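Do game segments keep podcast listeners? A small study
Media Practice project report
Group: Iqra Swati, Ibsa Zeleke, Maribeth Ambrosio
Submitted October 8, 2019

Why we did this

Every guide to podcasting we were given in first term says the same thing: break up the talk with a quiz or a game and people will stay to the end. None of the guides say where this comes from. One cites another guide, which cites a blog post that has since been taken down. We wanted to see if it held for a real show with a small audience.

The show is Undis, a student comedy podcast presented by Nizar Zein and Brynhildur Egilsson. It comes out fortnightly during term and runs for just under an hour. Until December it was all chat. After that a quiz called Holst was put in at the half-way mark, with a guest and a buzzer.

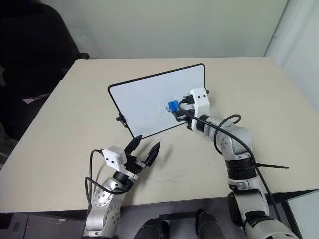 What we measured

The hosting service, Erkitz, gives a drop-off graph for each episode. We took three episodes without the quiz and three with it. Across all six there were 709 plays. We also put a short form in the show notes and got 142 replies, which was far more than we expected and made us a bit suspicious. The form offered a prize draw, and it was open to anyone with the link, so we can't say how many of those people had heard a whole episode.

There is a bigger problem with the plays. Erkitz counts a play when the file starts to download. Phones download new episodes on their own, so some plays are of a file that was never opened. The drop-off graph only covers people using the web player. We asked the company what share of listeners that was and had no answer by the time of writing.

What we found

On the graphs, the quiz episodes do keep more people past the half-way mark. The gap is small. Two of the three quiz episodes also had better known guests (one is president of the drama society and told everyone she knew), and the third was shorter than usual. Take those into account and we don't think there is much left to explain.

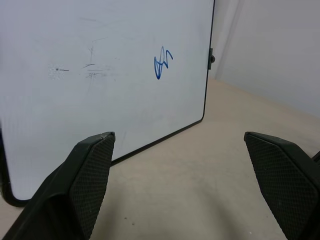 The form tells a different story, or seems to. Most people ticked "I enjoy the games". But the question was badly worded, and that was our fault. It gave "enjoy", "enjoy a lot" and "no opinion", with no box for anyone who skips them. Four people wrote in the comments that they skip them anyway. One said the buzzer was too loud on headphones, which Nizar disputes.

We also asked people to name their favourite part of the last episode. The most common reply was a long argument about reheating chips, which wasn't a planned item at all.

What the presenters said

Brynhildur likes the quiz because it gives the guest something to do. Nizar thinks it saves them when the chat dries up. Both are decent reasons for having one, but they are about making the show easier to record, and neither is evidence that listeners want it.
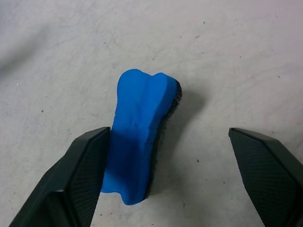 Ibsa would like it noted that he disagrees with the rest of us here. His view is that a relaxed guest makes for a better episode, so the listener gains in the end. Maribeth and I think that may well be right, but it can't be read off our graphs.

What we would change

Use more episodes, and swap the quiz in and out week by week so the guests even out. Rewrite the form and drop the prize. We looked at Erkusis, another host, which says it can report listening from phone apps too. Its help pages don't explain how, so we would want to test that before paying for it.

Iqra Swati, for the group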